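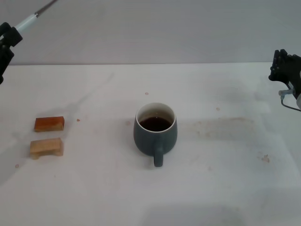
Two grippers, two wooden blocks and one mug with something brown in it.

Looking After a Robot With Two Arms

Robots in movies look after themselves. They plug themselves in, polish their own elbows and then try to take over the planet. Robots in workshops are more like goldfish. Somebody has to check on them every morning, and if nobody does, things go downhill fast.

At the Brastell workshop, the somebody is Kelechi Haruna. She takes care of a two-armed robot called Farkano, which spends its days at a white table practicing jobs you could do when you were three. Moving a block. Putting one thing next to another thing. It needs a lot of help.

What is a cell?

When robot people say "cell," they mean the robot and everything it needs to do its job: the arms, the table, the cameras, the cables and the computer. There are no prisoners in it, though Farkano does have to stay in one place all day and has never complained.

Everything in a cell has to be where the robot expects it. If you moved your kitchen table a hand's width to the left, you would grumble and get on with breakfast. A robot might reach for the spot where the toast used to be, close its fingers on air, and carry the air very carefully to a plate.

So the first part of setting up is dull. The table gets bolted down, and so do the arms. Kelechi's tape measure comes out, goes away, and comes out again because Musa Adeyemi leaned on something.

Waking up the arms

Before an arm can move properly, the computer has to know where all its joints are. Try closing your eyes and touching your nose. You can do it because your brain keeps track of your elbow without being asked. An arm like Farkano's has sensors in its joints that do the same thing, and each morning Kelechi checks that they are telling the truth.

She sends each arm to its home position, a pose it always starts from. Then she opens and closes the grippers. A gripper is the part at the end of the arm that grabs things. You would call it a hand, unless you had seen it try to pick up a coin.

Next come the cables. Cables near a moving joint get bent over and over, and a bent cable can wear out on the inside while looking perfectly fine on the outside. Kelechi runs her fingers along each one (with the power off!) and feels for kinks. Last May she replaced 11 of them. She kept the old ones in a box labeled SPAGHETTI, and Musa opened it at lunchtime with great hope.

Checking the eyes

Cameras can sit in different places. One might be up high, where it sees the whole table, like you do when you stand at the sink. Others ride on the wrists, right behind the fingers. Imagine having an eye in the middle of your palm. It would be wonderful for threading a needle and terrible for clapping.

A wrist camera goes wherever the wrist goes, and sometimes that means very, very close to something. Hold this page against the end of your nose and try to read it. All the words turn to mush. A camera's view can turn to mush as well, so when a wrist camera shows nothing but gray fuzz, Kelechi has some detective work to do. Is the lens dirty? Has it been knocked out of focus? Or is it simply too close to something plain? She moves the arm back and looks again, which is a lot cheaper than buying a new camera.

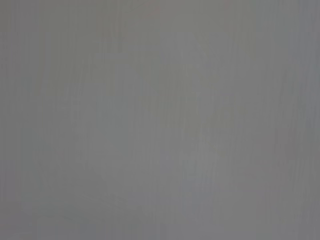
Cleaning the table

You may have been told to wipe the table after a meal. Kelechi gets told this by a robot.

To you, a coffee drip is a coffee drip. To a computer that has only ever practiced on clean white tables, a brown splotch is a mystery. It could be a very flat block. It could be the edge of something. Some computers cope well with splotches and some get into a muddle, and you don't always find out which kind you have until the arm is halfway across the table.

Drinks make the whole business harder. Seen from straight overhead, a full mug is a dark circle with a pale ring around it and a handle poking out at the side, and the computer has to work out that this is a tall thing with a liquid in it that would rather be on the floor.
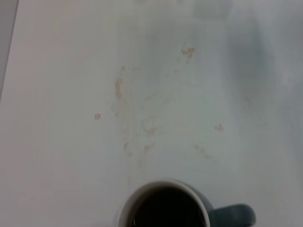 It also has to work out which way the handle points, since fingers that arrive on the wrong side will bump the mug instead of holding it. Kelechi has a rule for testing new mug moves: use cold water first. Musa has a rule as well, and it is to stand further back than Kelechi.

Drips get wiped with a damp cloth, and then with a dry one. Nothing gets sprayed. Spray floats, and it likes to land on lenses and creep into joints, where it is very hard to get it out again.

The big red button

Every person who works beside Farkano learns the stop button before anything else. Press it and the arms stop. Kelechi tests it every morning, even on mornings when she is late and has only one shoe tied.

The whole check has 14 steps, and they are written on a card taped to the wall. Step 5 is the stop button. Step 14 says "Put the tape measure back," and it is the only one that has ever been skipped.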